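Prorer Learning > Robotics > Stundeo Series > Chapter 6

Chapter 6: Showing a Robot the Task

Price and Prarnton, the two training cells used in this book, run on the same principle. A person does the job, the motion is recorded, and a robot learns from the record. Chapter 5 covered remote control, where the operator drives an arm from a distance. This chapter deals with showing the task by hand.

A hand-held gripper limits you to what the robot can do - close, open, turn, carry. You will be tempted to use a spare fingertip. Don't.

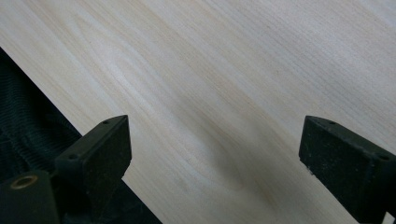 Two views from work with hand-held grippers. 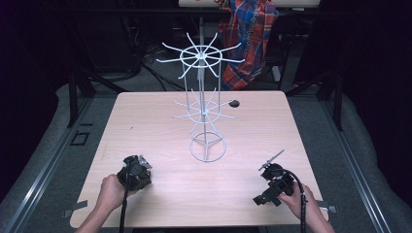

Start every recording from the same rest position and move at an even pace. Our first task set holds 129 recordings, and more than half of the bad ones began with a rushed start. Section 6.1 explains how to mark these before training.

Filed under: Robot Teaching, Textbook Chapters
6 comments | 1000 shares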